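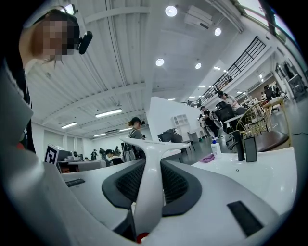 Hileo abre su nave de pruebas con mucha luz, mesas de trabajo y ninguna cinta que cortar

5 de abril de 2019. Hileo presenta su nave de pruebas compartida, un espacio de 2.376 metros cuadrados bajo techo blanco donde empresas pequeñas pueden alquilar una mesa por horas y marcharse sin haber firmado una hipoteca. La inauguración se fijó en principio para diciembre. El suelo tuvo otra opinión.

El local fue almacén de la distribuidora Pultard, que lo dejó vacío salvo por 80 sillas, todas de distinta altura. Se han conservado las que no cojean. Las vigas y los conductos siguen a la vista: el estudio Dikar, autor de la reforma, propuso un falso techo y luego envió el presupuesto, lo que zanjó el debate estético en una tarde.

La planta principal se organiza con mesas y paneles blancos de separación, que se mueven según quién llegue primero. Arriba hay una entreplanta con barandilla metálica negra y ventanas, reservada a reuniones y a quienes prefieren mirar cómo trabajan los demás.

«Queríamos un sitio donde se viera lo que uno tiene en la mesa», explica Amparo Correa, directora de Hileo. «La iluminación es generosa. Hay usuarios que la han calificado de quirúrgica y lo hemos tomado como un elogio.»

El abono mensual incluye mesa, taquilla y 1.000 impresiones en blanco y negro. El café se paga aparte, tras una prueba piloto de barra libre que duró nueve días.

Las reservas se hacen en el mostrador de entrada. Las visitas para prensa se acuerdan con el equipo de comunicación de Hileo, que ruega puntualidad y calzado plano.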